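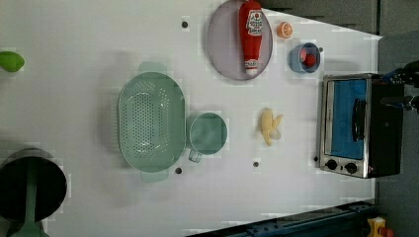 Onitz Lodging Research, Midscale and Extended Stay Desk

Breakfast Costs Weigh on Midscale Hotel Margins, Operator Says

Jul 8, 2026

Complimentary breakfast has long been treated as a fixed feature of the midscale segment in the United States. As food and labor costs rise, owners are asking whether the offer still pays for itself. To examine the question, this desk spoke with the director of food service at Listura, which manages 81 midscale and extended-stay hotels. Under the company's media policy, the director is identified by title only.

“Owners used to look at breakfast once a year, at budget time,” the director said. “Now it comes up on every monthly call. They want to know the cost per occupied room, and they want to know what happens to guest scores if we change anything.”

Listura began a formal review of its breakfast program in January. The company first separated food cost from the labor needed to set up, refill and clear the room. According to the director, the second figure had been recorded inconsistently, with certain properties charging the breakfast attendant's hours to housekeeping.

“We could not compare one hotel with another until that was fixed,” the director said. “A general manager would tell me that breakfast was running under budget, and it was, on paper. The hours were simply sitting in a different department.”

Once the accounts were aligned, the company tested a reduced weekday menu at eight hotels. Hot items were limited to eggs and one meat, and the waffle station was removed. Fresh fruit, toast and cereal remained. Weekend service did not change, in recognition of the larger share of families staying on those nights.

Guest response varied by type of traveler. Business guests seldom mentioned the smaller menu in their comments. Families and youth sports groups noticed it at once, and the director acknowledged that the waffle station was restored at two of the test hotels before the trial ended.

“You can take away three items and hear nothing, and then take away the fourth and hear about it for weeks,” the director said. “For us the fourth item was waffles.”
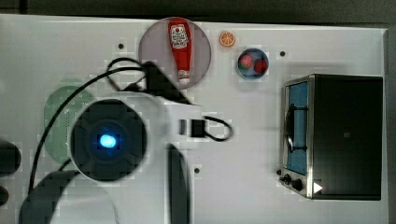 In-Room Kitchens Change the Calculation

Extended-stay properties present a separate case. At the Listura hotel in Delcombe, which has 174 suites, every unit includes a kitchen, and many guests prepare their own morning meal after the first few nights. Attendance in the breakfast room falls sharply as the average length of stay rises.

“A guest who is with us for a month does not want the same buffet thirty times,” the director said. “They go to the store. They want a decent pan, a sharp knife and an appliance that works. If we spend the money there, we see it in the renewal rate.”

The company has accordingly moved part of the Delcombe breakfast budget to kitchen equipment and replacements. Guests continue to receive a grab-and-go option at the front desk. The director declined to disclose the amount transferred but described it as “enough that ownership asked for a memo.” 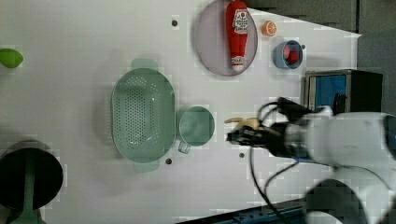

Kitchen items and food items on a white tabletop.

Listura does not intend to apply the same approach at Dalgleish, its largest hotel, where 249 rooms depend heavily on group business. Group contracts there commonly specify a hot breakfast, and sales staff regard the full menu as necessary to win repeat bookings.

Asked whether the midscale segment might eventually charge for breakfast, the director was cautious. “Somebody will try it, and the rest of us will watch their scores,” the director said. “I would not want to be first in a market where every sign on the interstate says free.”

Listura expects to present revised breakfast standards to its owners before the next budget cycle. Individual hotels will be permitted to request exceptions.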